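Plosum opens up its grasp planner for see-through packaging

April 17, 2021

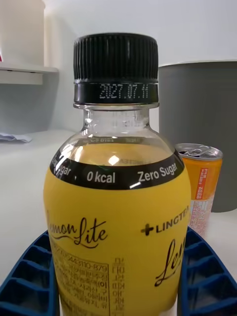
3 min read

Plosum has released the source code for its grasp planning software, including the part that handles clear bottles, shiny cans and other items that depth sensors tend to read badly. The package is called Iromton and can be downloaded from the company's site under a permissive licence.

The release covers the perception module, the planner and a set of command-line tools for replaying recorded runs. The low-level arm controller is not included. Users will need to supply their own, or write a small adapter for the one they already have. Adapters for two common controller interfaces come with the package.

Ebbe Sundqvist, who leads the perception work at Plosum, said the team had been asked for the code several times after showing it to partners last July.

"Clear plastic is where most of our failed picks came from," Sundqvist said. "The sensor looks through the shoulder of the bottle and gives you a depth reading from the table behind it. The planner then believes there is free space where there is a bottle."

Iromton deals with this by leaning on the parts of an object that do give a good reading. On a drink bottle that usually means the cap and the printed label. The software fits a simple shape through those two regions and treats everything between them as solid, even where the depth image is blank or wrong. Small patches of glare are masked out before the fit is made.

A second check runs once the wrist camera is close to the item. The software compares what it sees with the shape it fitted from farther away, and stops the arm if the two differ by more than a set margin. The margin can be changed in the settings file. Sundqvist said the default is cautious and that most users will want to loosen it after a few days of testing.

The planner also takes holders and trays into account. A bottle standing in a grid-style holder can't be gripped near its base, so those approaches are thrown out early and the search moves up the body. Neighbouring items are handled the same way, with a small buffer added on each side. Earlier versions planned for the target first and checked its neighbours afterwards, and Plosum said that order wasted a lot of computing time on crowded tables.

The company has published a test set along with the code. It holds 3,835 recorded grasp attempts, of which 2,889 involve at least one clear or reflective item. Each recording includes the wrist camera view, the joint positions and the plan that was chosen. The replay tool can step through a run and show where a different plan would have been picked under new settings.

Ivar Engebretsen, a software developer at Prillholm, has been using an early copy on a sorting cell at the company's site in Lie. He said setup took him most of a week, and that the bulk of it went to camera calibration.

"The planner was the easy part," Engebretsen said. "If your camera is off by a few millimetres, the close-up check will stop you all day long. I'd like to see a better calibration tool in the next version."

Engebretsen said planning time on his hardware is around 500 milliseconds for a single item, and longer when the table is full. He has reported a fault in which dark labels on dark liquids are sometimes treated as one surface. Plosum said it is working on a fix.

Empty clear bottles with no label remain a weak spot. The documentation recommends sending those to a separate lane and lists the settings needed to flag them. Soft pouches and bags are not supported at all in this version.

Bug reports and patches can be sent through the project's public tracker. Plosum said its own developers will review contributions, and asked that anyone reporting a failed grasp attach the full recording along with the settings file used for the run.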